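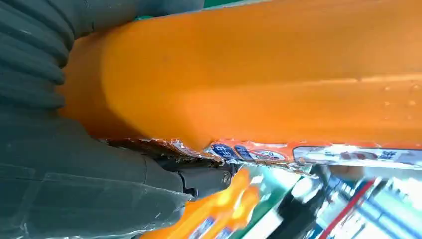

By Skotari Press Office | Stivville | March

Skotari Reports Results From First Packaged Goods Handling Trial

STIVVILLE - Skotari has completed a handling trial of Redum, its soft-fingered robot gripper, using packaged goods of the kind sold in neighborhood grocery stores. The trial was run with Kuo, a Stivville grocery wholesaler, and asked whether the machine could pick up ordinary products and put them down again at a marked spot without damaging them.

The short answer is that it can do so with most products, slowly, with a person standing by. Skotari does not consider Redum ready to stock shelves in an open store, and it is not ready for kitchens or pantries at home.

Kuo chose 59 products from its regular stock. Each was picked three times, for a total of 177 attempts. The company counted an attempt as completed if the product reached the marked spot, stayed closed, and could still have been sold. Redum failed nine attempts. All nine involved goods in thin plastic film, where the film slid over the contents or caught under a fingertip. Boxes and cans gave no trouble.

"Film is the hard part," said Babatunde Olaniyan, who led the trial for Skotari. "A person feels the wrapper move and changes their grip without thinking about it. Our gripper measures how hard it is pressing. It does not know yet that the wrapper is going one way and the product is going the other."

Products were laid out in the kinds of positions stock clerks deal with every day: flat, leaning, and on top of one another. Glossy packaging in bright colors was included at Kuo's request. Shine and glare make it harder for a camera to find the edge of a pack, and strong orange and yellow wrappers sitting next to each other can look like a single object.

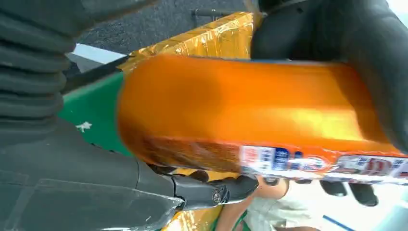

Printed labels were a separate matter. The software can use a label to work out which way a pack is facing, but only when the print is reasonably flat and still. Once a pack is tilted in the fingers the lettering is often too blurred to be of use. Skotari's current approach is to look at the label before the pick and not depend on it afterward.

Speed remains the main obstacle to shop-floor use. Kuo's own clerks emptied the same selection of goods much faster than the machine did, and they also turned labels to the front, pulled older stock forward, and set aside anything with a torn wrapper. Redum was not asked to do any of those jobs in this trial. Turning a label to the front will be added to the next one.

A staff member stayed within reach of the work during every session. Skotari expects this to continue for some time. The present software stops the arm when an unexpected contact is detected, and it waits for a person to clear the stop by hand.

Customers often ask the company when the same equipment could put away groceries at home. Olaniyan said he could not give a date. "A store has a fixed list of products and a place for each one," he said. "Somebody's kitchen has a half-empty bag of rice with a clip on it and a cupboard that is already full. I would want to see the store job done properly before making any promises about the cupboard."

The next trial will use a revised fingertip with a softer edge and will concentrate on film-wrapped goods. Kuo will again supply the products, including the ones that failed. Goods used in the first trial were not returned to sale.

No price has been set for Redum, and Skotari is not taking orders. Wholesalers and store operators who want to suggest products for the next trial may write to the company's Stivville office.

About Skotari

Skotari develops grippers and handling software for warehouses, wholesalers, and food stores. The company is based in Stivville.

Media contact: Babatunde Olaniyan, Skotari, Stivville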